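Home | Datasets | Docs | Licence | Contact

# Isoditz Ad Copy Corpus

Isoditz is a collection of 2,298 short advertising texts from classified websites and their campaigns. It was made for people who study how brands speak to buyers and sellers of second-hand goods. Each record has the headline, the body copy, the tag line and a few labels about tone.

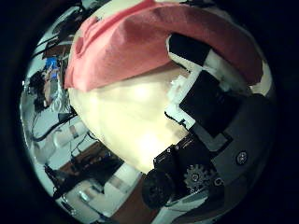
Štěpánka Gajdoš

## Why we collected it

Most open collections of advertising text come from search ads, and these are very short and much alike. Film scripts, radio spots and billboard lines are harder to get. Our small studio, Zoëga, had many of them in old folders, and three other agencies agreed to give theirs under the same licence.

## What is inside

- `spots.csv` holds the main records, one line per spot
- `labels.csv` holds the tone labels, joined by `spot_id`
- `briefs/` holds 113 client briefs, with the client names removed
- `notes.md` explains how the labels were chosen

The tone labels are: humour, nostalgia, thrift, envy, family, plain offer. One spot can have more than one label. Where the two readers did not agree, both answers are kept, and the column `disputed` is set to 1. This happened in 315 records, mostly between humour and envy.

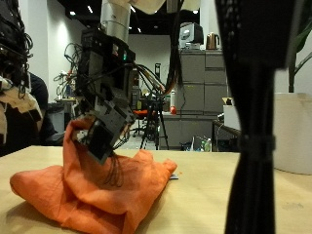 *Orange cloth on a wooden tabletop, under the hand.*

## How to load it

Save the files in one folder and read them as UTF-8. The separator is a semicolon, as the copy itself is full of commas. Line breaks inside a script are written as `\n`. Please do not open the file in a spreadsheet program and save it again, it will change the dates of the campaigns.

## Known problems

Radio spots are few, only 77, and almost all are for used cars. Texts translated from Czech and German are marked `tr`, but the colour of the original joke is often lost. Prices are left as they were printed, without correction for inflation. The February release had double records from the Iser campaign. These are now removed.

## Licence and citing

Free for research and teaching. For commercial use please write to us first. Cite as: Gajdoš and Bartoš, Isoditz Ad Copy Corpus, Zoëga.

Last changed: December 28, 2023

## Comments

**Ardalan Sadeghi**
Thanks for keeping the disputed labels. Is there a plan to add the year of first airing? I have only the campaign date and for reruns it is not the same.

**Eduard Bartoš**
Yes, I have it for the film spots already. Radio will take longer.

**Johanna Egger**
The `notes.md` file still says five labels, but the list above has six. Was "plain offer" added afterwards?

**Štěpánka Gajdoš**
It was, sorry. I will fix the notes.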